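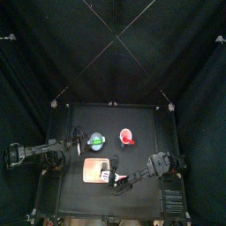
Ruddock Spoken Word Collection: Data Card

Version 3
Maintained by the Ruddock Sound Archive
Contact: Beca Morris, Collections Data Officer

Summary

The Ruddock Spoken Word Collection is a set of 400 recorded interviews with people who worked in the market towns and hill farms of the Clatel valley. Each interview is supplied with a written transcript, a short abstract and a catalogue record. The collection is intended for local historians, students of dialect and teachers.

The recordings are in English, with some passages in Welsh. Welsh passages are transcribed in Welsh and followed by an English translation in square brackets.

Contents of the release

audio/ – one WAV file for each interview
transcripts/ – plain text, UTF-8
abstracts/ – plain text, no more than 100 words each
catalogue.csv – one row for each interview
places.csv – place names with their variant spellings
CHANGES – corrections made between versions

File names begin with the four-digit accession number. Where an interview was recorded on more than one tape, the sides have been joined in order and the joins are marked in the transcript with the word TAPE on a line of its own.

Catalogue fields

accession: four-digit number, unique
speaker_code: letter and number; names are withheld
birth_decade: decade only, blank if not given
occupation: as stated by the speaker
place: main place discussed, matched to places.csv
language: en, cy or both
quality: good, fair or poor
access: open or reading_room

The occupation field has not been standardised. "Drover", "cattle drover" and "drove for my uncle" all appear, and users who wish to group occupations should prepare their own list.

Transcription

Transcripts were typed from the access copies and then checked against the audio by a second person. Dialect words are kept as spoken. Hesitations are left out unless they affect the sense. A passage that could not be made out is marked [unclear], and a doubtful word is followed by a question mark in brackets.

The earliest transcripts were typed on paper and later scanned. These contain more errors than the rest, chiefly in the names of farms, and a full check of them is planned for a later version.

Access and consent

All speakers signed a deposit form at the time of recording. For 19 interviews the form permits listening in the reading room only. The catalogue records for these interviews are included, but the audio, transcripts and abstracts are not.

Names of living third parties have been removed from the transcripts and silenced in the audio. Any reader who finds a name that has been missed is asked to write to the archive, giving the accession number and the time in the recording.

Known limitations

Men are more heavily represented than women, and farm work more heavily than shop or domestic work. Most speakers were over 70 when recorded, and dates given from memory have not been corrected. The collection should not be treated as a balanced sample of the valley's population.

Background noise is present in many recordings. Those marked "poor" may be unsuitable for the close study of speech sounds.

Licence and citation

Open material may be copied and adapted for non-commercial use, provided that the archive is credited. Commercial use requires written permission.

Please cite as: Ruddock Sound Archive, Ruddock Spoken Word Collection, version 3. Single interviews should be cited with their accession number.

Updates

Corrections are gathered through the year and issued each June. Accession numbers are never reused.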